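Does a bin make a room tidier? A report on small-object storage

Household Studies, second-year project
Written by Mirjam Claeys
Supervised at Soltthorpe

1. Why I chose this

The brief asked us to pick one piece of advice that is repeated so often that it goes unchecked, and to check it. I picked storage bins. Every guide to tidying I read in January told me to buy some. The Osent guide, which our course uses, says that "a home for every item" is the first step, and by home it means a plastic box with handles. Irine, the shop nearest the college, sells the boxes beside the guide, and I would like that noted before anyone calls the advice neutral.

My question was a narrow one. If you put small loose things into an open bin, are they easier to find and put back than if they stay on the table? I did not try to measure whether people feel calmer. The guide claims they do and offers no source.

2. What I used

I wanted the plainest bin I could get: white plastic, rectangular, open at the top, with a slot in each end to lift it by. No lid and no dividers. The guide says dividers come later, once you "know your categories", which seems to me the wrong way round, but I followed it.

The table was cleared down to a white top so that a small object would have nothing to hide behind. The packaging stayed in reach. I had planned to throw it away and then decided it belonged in the report, for reasons given in section 4.
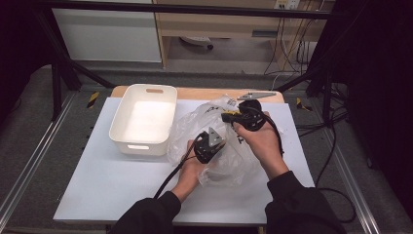 Figure 1. The empty bin on the white table, with a crumpled plastic bag beside it.

For the small things I took what the guide calls "drifters", meaning objects with no obvious place. Mine were chosen to be awkward. They are not a set, they do not stack, and they have no use that tells you which drawer they should live in.

3. Method

I asked 30 people from my year to take part. Each was given 4 drifters, either on the bare table or in the bin, and asked to find one that I named, hand it to me, and then put it back where it had been. I timed the finding with a phone. The putting back I only marked yes or no, according to whether it went back to its starting place.

There are problems with this. A table with hardly anything on it is not a real table. In my own kitchen the table has post on it, and a charger, and whatever my brother has left. A clear surface flatters the "no bin" side, because things lying on it can be seen at once. I knew that when I set it up and could not think of a fair clutter that would be the same for everyone. The tutor suggested a photograph of clutter to be copied each time. I tried it twice and gave up, since rebuilding it took longer than the test.

The second problem is that I named the objects. People did not agree on the names. "The dish" was understood by everybody. "The stone" was not, and two people handed me the wrong thing with complete confidence.

4. The packaging question

The guide has one line on packaging: "recycle and move on". I think this skips the most interesting part of the whole business. If the aim is less stuff in the room, then anything wrapped around the solution has to be counted as stuff too, at least until it has left the house.

The wrapping here is not small. Laid out, it takes up a good share of the table. There is clear, thin plastic and there is a printed bag, white with a yellow cartoon on it and the word "DAY!" in black. It creases and spreads and it is hard to fold into anything flat. Mirrored across a whole kitchen's worth of bins, as the guide recommends, it would fill a bin by itself.

I asked at home and among friends what they do with bags like this. Most keep them "in case". Several keep them inside another bag, and one keeps that bag inside a storage bin. I make no claim that this is typical, but I did not have to look far for it. 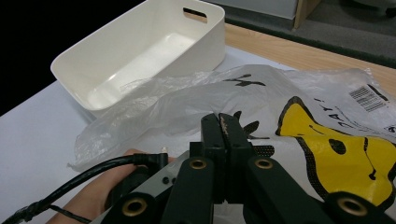 5. Results

Finding was slightly faster on the bare table. The difference was small enough that I would not build anything on it, and the spread between people was much larger than the spread between the two conditions. One person took longer than everyone else in both, and I believe she was being careful because she thought it was a memory test.

Putting back went the other way. With the bin, nearly everyone got the object "back where it had been", but this is where I became doubtful of my own measure. Dropping something anywhere in a bin counted as a yes. On the table it had to go back to its place. So the bin won by having a lower standard, and I suspect that is how it wins at home as well.

It also matters what the things look like once they are in. A pale pink dish and a grey, rounded, stone-like piece are easy to tell apart in a white bin,
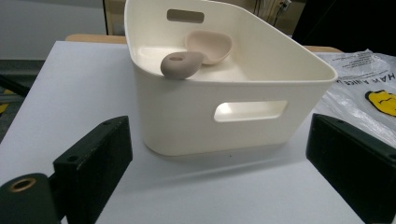 and they would stay easy to tell apart until something larger was put on top of them. That moment is missing from my test, as it is from the guide. I stopped at 4 objects because I had to choose a number. A real bin stops when it is full.

The Ghauri handbook, the other text on our list, is more honest about this. It says open bins work for things of one kind and fail for mixtures. I think that is right, although it gives a single household as evidence.

6. What the bin did do

I do not want to be unfair to it. It can be carried by the slots, which makes wiping the table quick, and several people said without being asked that the table "looked done". I wrote that down as a finding about looks. Whether a thing looks done and whether you can find your keys are separate questions, and the guide treats them as one throughout.

The rim is another small point. Things end up close to the near side, where the hand comes in, and the back is used less. I noticed it late and have no figures for it. 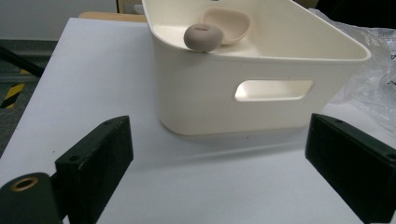 7. Limits and what I would change

The sample was my own year, who had all read the same guide and knew what answer it wanted. I should have asked people outside the course.

I would use more objects, add them over several days, and score the bin by position as strictly as the table. I would also leave the naming to the participants. A bin with dividers should be tested from the start against a plain one.

On the evidence here I cannot say that the bin made small things easier to find. I can say it made them easier to put away badly. My mark for the Osent advice is "not shown", and I have left the box for "recommended" on the cover sheet blank.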